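Speaker notes — equipment budget talk, July session
Slot is 2:00, right after the break. Keep the clicker in the left hand.

## Opening (don't rush)

Start with the number. Flalline quoted us for 66 pick stations. We had asked what it would take to automate small-item packing on one floor. Pause after "66" and let them do the math on their own budgets.

I'm Pacita Malabanan, I buy equipment for Tellotness. Gifts, cosmetics, small housewares. I have signed for machines that paid for themselves and I've signed for machines that are under a tarp. Today is mostly the second kind.

Say up front: I am not against any of this. I want to see the bill.

## What the quote leaves out

The Flalline quote had 13 lines. Arms, controllers, mounts, safety fencing, install, and so on down to cable trays. Cable trays! But no line for teaching the thing what our products are.

When I asked, the sales engineer said data collection was "a customer-side activity." Write that phrase down. It means you pay for it in hours, out of a labor budget that somebody else owns, and it never shows up in the payback slide.

Grestar was better. They put it in writing, with a day rate for the hand-held grippers and the people to run them. It made their bid look more expensive than Flalline's. Was it? We still can't say, and I distrust anyone in the room who thinks they can.

(If asked for the day rate: no, it's under NDA.)

## Look at the items before the arm

Our catalog has 214 active small items. The demo at every trade show uses a cardboard box or a bottle. I have yet to be shown a demo with anything I sell. So go and look at your own stock on a table, with grippers, before you read one more brochure.

Talk over the slide. The pot says "Bell" on the front and has wavy folds at the rim and a little bear climbing out. Where do you want the fingers to go? Not on the ears, please. The makeup brush is lying flat, with a big soft head at one end and a thin point at the other. Grab the bristles and you've got a return. Those are two items. Ask the room how many of theirs are easier.

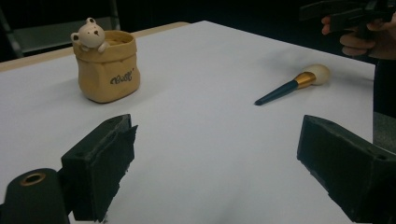
## Costs I now put on page one

- Hours of people doing the task with hand-held grippers. Ask the vendor for an hours figure per item, and ask what happens to the price if the figure is wrong.
- Finger pads. They wear. Get the price per set and the lead time, in the contract.
- Table, lights, floor space. We lost a packing bench for more than a month and no one had budgeted for the overtime on the other benches.
- New products. Our catalog turns over every season. Does each new shape mean another round of collection? Flalline said "probably minimal." I don't have a budget code for probably minimal.
- Who owns the recordings. Đỗ, our integrator, raised this one and I'm a little embarrassed I hadn't. Read the clause. Then have someone else read it.

## What we did

Turned down the 66. Asked both vendors for a price on 2 stations with a fixed list of our own items, chosen by us. Grestar came back with a number. Flalline came back with a brochure.

Don't get a laugh out of that and move on — explain it. A vendor who can't price a small job on your items is guessing at the big one.

We haven't bought yet. If someone asks for results, say there aren't any, and don't let the moderator turn it into a success story.

## If there's time

The payback spreadsheet. Show the vendor's version, then the same sheet with the labor hours moved in. Skip the tax tab.

Questions. Repeat each one into the mic, the back rows couldn't hear last year.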